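# Small Press, Big Shelf: Our Semester with the Pleltari Poets

**Project report by Gilles Leblanc and Quentin Moulin**

We started with one thin book. Gilles found it in the Lemaire reading room, a bilingual collection from Pleltari Press with half the pages still uncut, and we knew by the end of the afternoon that we had our topic. Pleltari printed poetry in translation from a back room in Elden, never more than 1000 copies of anything, and almost none of its writers have been studied in English!

Our question was simple: how did the translators deal with line breaks? We picked 20 poems from the press's first anthology and compared each one with its original, line by line. Quentin read the French and Gilles took the English, and then we swapped (this was slower than we planned, but it was the best part of the whole project).

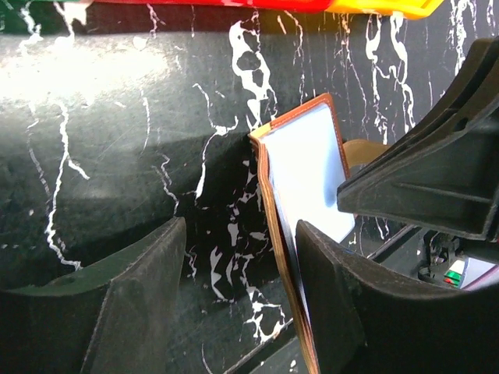
The swap changed our minds about several poems. In "Ferry, Sadus" the translator breaks the long opening sentence after every verb, so the boat seems to stop and start. The original just flows. We both disliked this at first, and by August we were reading it out loud to anyone who would listen.

## What we found

Altogether we looked at 1619 lines. In 68 of them the translator moved a word across a line break purely for sound, as far as we can tell. Most of these come at the end of a stanza, and they are much more common in the love poems than in the poems about work. We didn't expect that at all.

We also noticed that the later poems stay closer to the originals - maybe the translators got more careful, or maybe the poets started checking the proofs. The letters in the Lemaire boxes don't say.

## Still to do

We would love to read the second anthology the same way. Gilles has started on a translation of "Ferry, Sadus" that keeps the long sentence whole, and the draft of the first two stanzas is in the appendix.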